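Subject: Re: [kitchen-models] Tunell export, scale and normals
Date: November 15, 2025

On the scale question, the earlier message said:

> The Genholm library loads fine in Sinine, but everything
> comes in at the wrong size. Is there a unit flag in the
> exporter, or do I have to rescale each item by hand?

There is a flag. Tunell writes centimeters by default and Sinine reads meters. Set the unit in the export profile, not in the scene, or the next export will overwrite it.

If you have already rescaled items by hand, reset them to 1.0 before you export again. The two corrections multiply.

Shading faults on curved parts are a separate problem. The August build of the exporter drops smoothing groups on any mesh split by material. I merged materials on the ribbed grill pan and exported it again as a single mesh of 2,958 faces. Render with the plain white material:
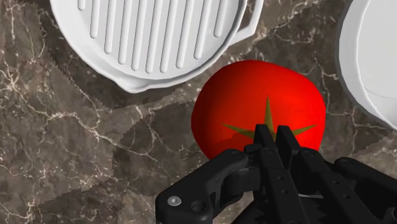

Steps for the rest of the library

1. Update to build 771 of the exporter.
2. Merge duplicate materials - the Chong script does this in one pass.
3. Recompute normals with the angle limit left at its default.
4. Export with the unit set to meters.

Two items still fail at step 3, both with open edges at the base. Close those by hand first.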